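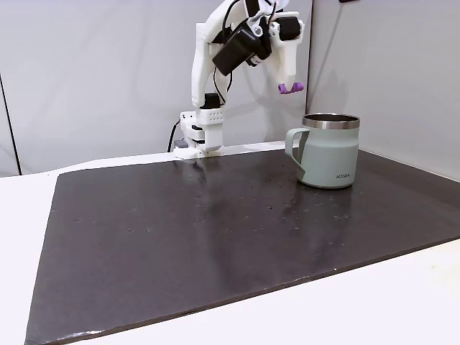 The arm and the green mug at Flikar. Purple fingertips by Sibel Türkmen.

I'd been in the building for all of two minutes when Fadime Yurt asked me how I pick up a cup of tea.

"With my hand?" I said.

"Yes, but where do you look?"

I had no idea, and I've been drinking tea for a very long time. She seemed pleased with that. Most visitors say the handle, she told me, and then she gives them a cup and watches their eyes, and they look at the handle for a moment and then at the place they want the cup to end up.

Fadime runs the small manipulation group at Flikar, and Sibel Türkmen builds nearly everything the group uses. I'd gone to see them about a paper that had been doing the rounds among people I follow, the one with the rather dry title about correction data in low-cost arms. I'd read it on the train, understood perhaps half, and wanted somebody to explain the other half to me with a mug in front of us.

The mug was ready on the board. It's a sage-green camping sort of mug with a steel rim, and I coveted it straight away. The arm is white, printed in segments, with chunky black motors bolted on at the joints and thin wires running up it, and it ends in two soft purple fingertips that are much sweeter than anything I'd expected to find in a robotics lab.

"The purple is what we had," Sibel said, when I asked. "I wanted grey. Now if I print grey ones people complain."

So, the paper. The usual way of teaching an arm like this is to show it. A person steers it through the job, over and over, the computer records what the camera saw and how the joints moved, and then a model is trained to copy. Do it enough times and the arm can have a go by itself. Fadime's group had done exactly that in the spring, with 400 demonstrations of picking a mug up and putting it down somewhere else.

"And it was fine," she said. "It was fine in the way that a student who has learned the answers by heart is fine. You move the mug a little outside where we had put it in training, and the arm goes down with total confidence beside it. It closes on air. Then it carries the air very carefully to the other side and lets it go."

I laughed at this and she said yes, everyone laughs, it was less funny in May.

What bothered her was that all 400 demonstrations were good ones. The people steering had been asked to be neat, and anything clumsy got thrown out and done again. So the model had never seen an arm that was in slightly the wrong place. It had no reason to know what you do next when you've missed.

Sibel had been saying this for a while, by her own account. "I was doing a lot of the steering and I am not neat. I would come down too far to the left, knock the handle, go back up, come down again. And each time we deleted it! I thought, but that's the bit I'm good at."

They stopped deleting. Better still, they started making mistakes on purpose. The arm would be started from somewhere awkward, too low or too far over or with the fingers already shut, and the person steering had to rescue it. They only recorded the rescue, from the bad position to the moment the mug was held. They collected 153 of those, which took far less time than the neat ones did because each is so short.

I asked why 153, and got a look from one to the other.

"I had a cold," said Sibel.

Then came the comparison, and this was the half I hadn't followed on the train. They trained 3 models. The first had all the neat demonstrations and no rescues. The second had the same neat ones with the rescues added on top. The third is the one people have been arguing about. It had the rescues plus only a portion of the neat ones, trimmed so that the total amount of recorded movement matched the first model. If the second had done best, you could say well, of course, it had more to learn from. The third was there to close off that argument.

The third beat the first quite clearly once the mug was moved out of its familiar area, and it came very near to the second. Inside the familiar area there was hardly anything between them.

"So if you have one afternoon to collect data," Fadime said, "my advice is to spend a good part of it being in trouble."

She was quick to hedge it, mind you. It's one arm, one kind of task and a handful of cups. A group at Prosau has been trying something similar with folding cloth and hasn't seen the same jump, and she thinks she knows why. When you miss a mug the mug is generally still standing there, so you can go back up and try again. When you miss a cloth you've usually changed the cloth. "Then you are not correcting the old mistake any more. You have a new problem. I don't think our result says anything about that, and I've written to them to say so."

I wanted to know about the handle. On the board it was pointing towards the robot, and I'd assumed that was the polite way round, like passing someone the scissors.

"It's the harder way for us," said Sibel. The fingertips come down from above, she explained, and they want to take hold of the wall of the mug, one pad inside and one outside. With the handle facing the base there's less clear rim on the side the arm would naturally choose. The first model tended to go for it anyway. The rescue models had learned, if learned is the word, to drift round a bit before coming down.

"It is not the word," said Fadime.

"It drifts round a bit," said Sibel.

They do this a lot. I got the impression that the paper was written in much the same manner, with one of them putting adjectives in and the other taking them out.

The board matters more than I'd have guessed, too. It's a big dark sheet with a bit of a gloss to it, scuffed and speckled from use, and you can see the mug reflected in it faintly. I asked whether that wasn't a nuisance for the camera. It was, at first, Fadime said, and they'd been close to swapping it for something matt. Then they decided that kitchens have shiny worktops with crumbs on and left it alone. The grey panels behind are a different matter. Those stay up, and she'd like to take them down next and see how much falls apart. She expects quite a lot to.

There's a second thing in the paper that I'd skipped straight over, and it's Sibel's favourite part. They asked several people to do the rescuing, and the models trained on different people's rescues behaved differently. Zakharchenko, who joined the group from Guvmont and is by all accounts a very patient man, always lifts the arm right up and starts over. Sibel nudges. She'll stay low and shuffle sideways until it's right. Train on his and you get an arm that backs off every time it's unsure. Train on hers and you get one that's faster, and that knocks more mugs over.

"You can tell whose it is by watching," she said. "I could tell you in a few seconds."

Could she really? Fadime says they haven't tested that, and that it isn't in the paper for that reason. Sibel says it should be the next paper.

I did get a go at the steering before I left. You hold a smaller copy of the arm and the big one does whatever you do, a fraction behind you. It's lovely and also very hard. I came down well short of the mug, hovered, went sideways, bumped the handle, and eventually got hold of the rim at an angle I wouldn't recommend with anything hot in it.

Fadime asked Sibel whether that had been recording.

"Of course," said Sibel. "That was excellent, that was nearly all rescue."

The visit was on 9/11/22. The group's data, both the neat demonstrations and the rescues, is going up with the next version of the paper, and Fadime would like to hear from anyone who tries it on a different arm – particularly, she says, if it doesn't work.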